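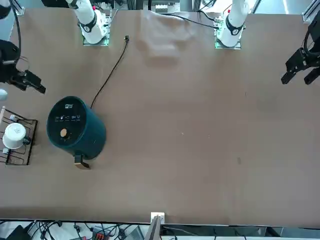

## Sixty jobs and a lake

I went to the October open house on the Stunach reservoir with a notebook and low expectations, and I came home with four pages of notes and a free tote bag. I'm keeping the bag.

If you don't live near Atstead, the short version is that Cunance wants to flood the lower end of the valley so it can sell water to farms two counties over. The reservoir would cover 1,056 acres at full pool. The power side of it is a small turbine in the outlet, which gets a whole poster to itself with a leaf on it, even though the application calls it "incidental generation." I've read that application twice now, and I'd be surprised if the person who made the poster had read it once.
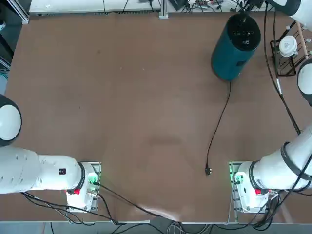 The jobs number is 60. It's on the yard signs and it was on the slide that stayed up during the break. I asked Elsa Partanen, who was running the evening for Cunance, how many of those would still be there once the concrete was poured. She said the figure was for "peak construction." So how many after? She said operations staffing would be worked out in the next phase. I asked which phase we were in and got a handout.

To be fair to her, she stayed until almost 9:30 p.m. and didn't duck the angry people, and she wrote my question down. I've had questions written down before.

### The fish part

Cunance hired an outfit called Rautiainen to do the fish study. Their report says the ladder will pass up to 3,000 fish a season, and that line has been repeated so many times that people at the gas station will quote it to you. Go and look at the footnote. The 3,000 is what the ladder can carry if fish show up at the bottom of it and want to go in. It's a design capacity. You could build the same ladder in a parking lot and it would have the same number.

What I wanted was a count of how many fish use the river now, above the bend and below it, in a wet year and a dry year. The report has one season of netting, from one site, which happens to be the site with the good road to it. The side creeks where my dad used to take us aren't in the survey at all. They're on the map in the back, colored the same light blue as the lake, so I guess that's settled.
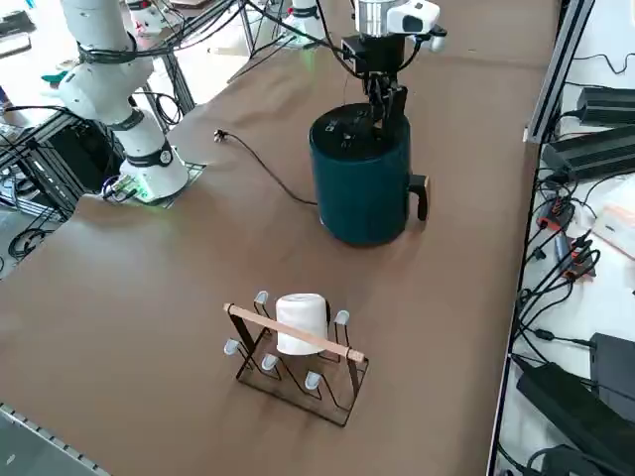

Then there are the houses. The application lists 85 households as "affected," and I spent a good part of the evening trying to find out what that word means. Some of them would be under water. Others would lose the low road and have to drive over the ridge, and a few just have wells close enough that somebody thought to include them. They're all in the same column, with one total for compensation at the bottom. You can't tell from it what any single family is being offered.

Lumturie Lazarević has the plum orchard on the east bank, just past the second bridge. She got a letter telling her she was affected and a second letter, from a different office, telling her she was outside the project area. She brought both. The man at the property table photocopied them and gave her back the copies, so now Cunance has the originals. She's asked for them twice.

I'm not against every dam. The old one upstream keeps my basement dry and I'd be a hypocrite to complain about it. But I'd like the people who want this one to show me a dry-year flow table, and I've asked three times. The last answer was that the model was "being refined." Fine, show me the unrefined one.
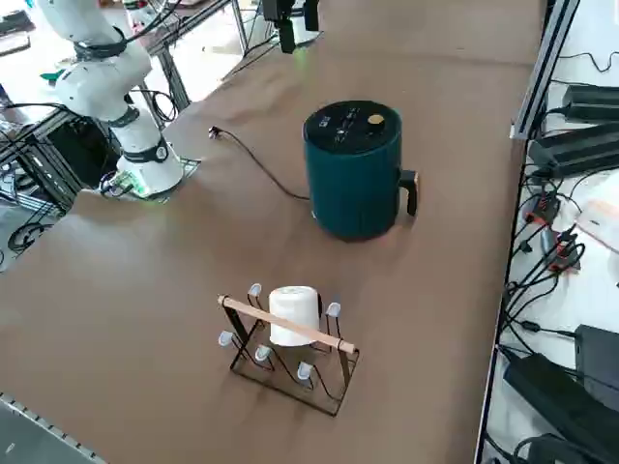
The comment rules worry me more than the lake does. You have to give a parcel number, which renters don't have, and you have to say which section of the application you're commenting on, when the only full paper copy in Atstead is behind the desk at the library. The instructions are on the back of the handout in tiny white type on a black panel, like the small white markings on the flat black top of that teal appliance with the gold-colored knob. I can live with that on a kitchen gadget. It's a poor way to tell people how to object to losing their road. My neighbor gave up at the second line and asked me to read it to her over the phone, and I had to go get my other glasses.

Renters can use the parcel number of the place they rent, by the way. It isn't written anywhere, but Partanen said so in front of the whole room and I have it in my notes. If the form gets bounced back, tell them that, and send me a copy of whatever they say. I'm also looking for old photos of the side creeks with fish in them, the older the better, and I'll scan them and give them back myself.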